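The Bed Is Not a Shelf

By the time most of us get around to folding, the bed has already become the laundry table. At the Tidham guesthouse, where 64 beds are changed on a busy day in July, the housekeeping crew folds right on top of the duvet, one piece at a time.

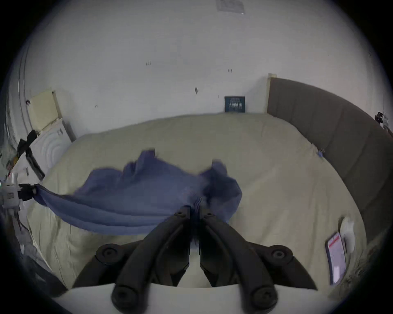 How do you keep a folded pile from sliding apart on a soft bed?
Press the duvet flat with your forearm first, then stack no more than a few pieces, with the folded edges all facing you.

Blue cloth shows up well against beige bedding, so a stray piece rarely gets made into the bed by mistake. Shake it out from two corners before the first fold – most creases set while it sits in a heap.

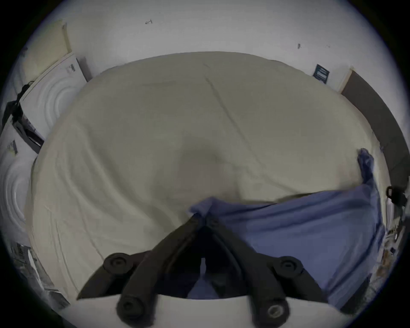
Then comes the sheet. Smooth it from the center toward the sides and pull the corners last. Zoria, the linen supplier, sells sets in 300 thread count, and the crew finds those crease less than the older ones.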